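Ticket 762: Arm won't clear a paper bag reliably
Status: open
Opened by: Oona Eskola
Project: Nimri (chores bench)

I love this task and I want it to work. A grocery bag rolled down to a bowl, a few things in it, and the arm has to take them out one at a time. Any kid can do it. The Vaslow planner does hard plastic bins all day, but paper is a whole different animal – the walls give, the rim creeps inward, and the floor has creases that the planner reads as edges.

Current load is the green block, the yellow cloth and the piece of dark wood. Black tape on the rim.

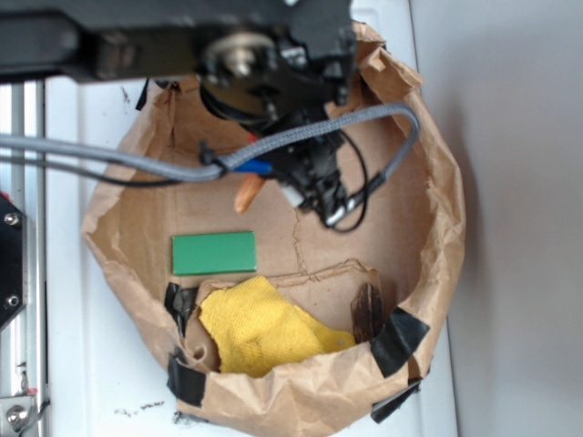

Ran 15 attempts this morning with the default settings. The block is the easy one, flat and glossy and out in the open, and I got it every time but 2. The cloth is where it gets interesting. The fingers close on cloth and paper together, the force reading looks great, and then the whole bag tries to come along for the ride!

Tried so far:
– lower grip force: cloth slips
– slower approach: no change
– wood first, then cloth: better, but the wood leans on the wall and the wall moves

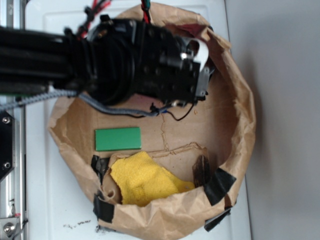

Tomás Buckley: Same trouble on the laundry task in January. Have you tried pinching the top fold and lifting an inch before closing all the way? If the load jumps, you've got paper too, so let go and try again. I wouldn't call it housework-ready, but it got us through a pillowcase.

Oona Eskola: Oh, I like that. Added the short test lift with 4 retries and ran the cloth alone. Much better. It's slow, and I could empty the bag by hand while it thinks, but it now lets go of the paper without me touching anything. 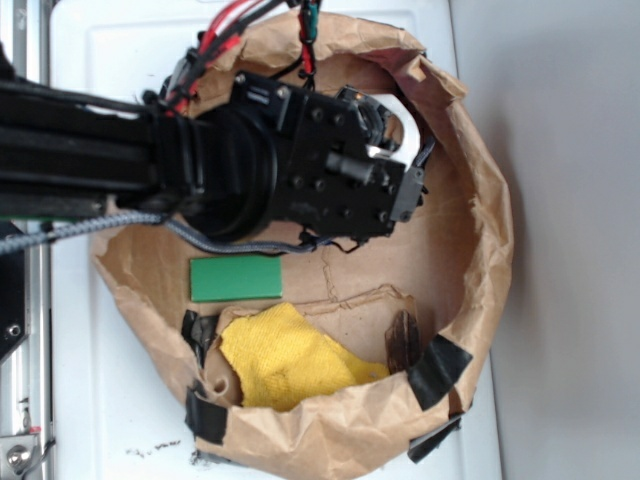
Next I'm going to mask the floor crease in the depth map and leave the tape where it is, so the numbers stay comparable. After that, the wood. Tiina Suominen has the Prundov finger pads if grip turns out to be the problem. Keeping this open until all three items come out in one run.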